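Trelstead Dressmaking Workshop
Progress report to the Ollach Fund, second half-year
21 Nov 2019

Dear friends at the Fund,

It hardly seems possible that another half-year has gone by since we last wrote to you, and I am sorry that this letter comes a little later than we had promised. The fall orders arrived all at once, as they tend to do, and for several weeks every pair of hands in the building was needed at the cutting table, mine included (and mine are not the quickest). I hope what follows will give you a fair picture of where your money has gone and how we are getting along.

The made-to-measure line

When you agreed to support us, our hope was to bring made-to-measure coats and dresses back to the Trelstead workroom after a good many years of doing little but alterations. I am very glad to tell you that we have now finished and delivered 26 garments under the new line. Most were winter coats, with a handful of evening dresses and one very grand velvet cape that we were all sorry to see leave the building. Two coats came back to us for work on the shoulders, and we have changed the way we take that measurement as a result. It adds an extra fitting, which customers seem to enjoy more than we expected, especially if there is coffee.

We set our prices too low at the start. The wool alone was costing us more than we had allowed for, and the hand finishing takes as long as it takes. We raised the price of a coat in July, with a good deal of worry beforehand, and orders dipped for a few weeks and then came back to where they had been. We plan to leave the prices alone until next fall.

Trainees

Five trainees are with us under the grant, and all of them have stayed, for which we are very thankful. They began on hems and linings, moved on to pockets (there were tears over pockets, I won't pretend otherwise), and are now setting sleeves on customers' own garments with someone sitting beside them. Two are ready to start on pattern drafting after the new year, and we would like to use a part of the training money that is left over from the summer to pay for their paper, rulers and a second dress form. Please let us know if you would rather we asked for this in a separate letter.

We also had a lovely exchange with a small embroidery workshop in Cabanatuan, whose members sent us sample panels along with very patient written notes on their stitches. Our trainees have been copying the panels in their lunch breaks, and the best of their efforts will be made into collars for the spring. We have agreed to pay the workshop a fee for each design we use, and that cost is already included in the budget you approved.

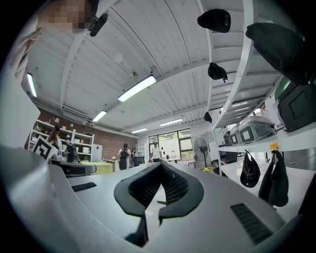 The shop and our stockist

Sales through our own front room remain the larger part of our income, and I expect that will be true for a long while yet. Reltell, the boutique that took our first small rail of ready-made coats on trial, has asked to carry them for a second season. They would like more sizes at both ends of the range and fewer coats in the mustard color, which I was fond of but which did not sell. Reltell pays us once a coat is sold, so we have to carry the cost of the cloth for quite some time, and this has been the hardest thing to manage. We have kept the rail small for that reason.

The building

You will remember that our building dates from 1911 and has opinions of its own. The new wiring for the pressing room is finished, and we can at last run both steam irons and the kettle together. The skylight over the cutting table has been resealed. The stairs are next, and we have one quote in hand and are waiting on another before we decide. The first quote was higher than the sum we had set aside, by enough that we may need to do the lower flight now and leave the upper one until summer.

Spending

We are slightly under budget on training and slightly over on cloth, and the two come close to canceling each other out. The full accounts are being typed up and will follow in a separate envelope. The repair money has been kept apart from everything else, as you asked.

What comes next

Through the winter we will finish the holiday orders, cut the spring samples and hold an open afternoon for past customers. You would all be most welcome, and there will be cake. We will send the date as soon as the stairs are settled.

With our warmest thanks for your patience and your kind notes along the way,

The manager, for everyone at the Trelstead workroom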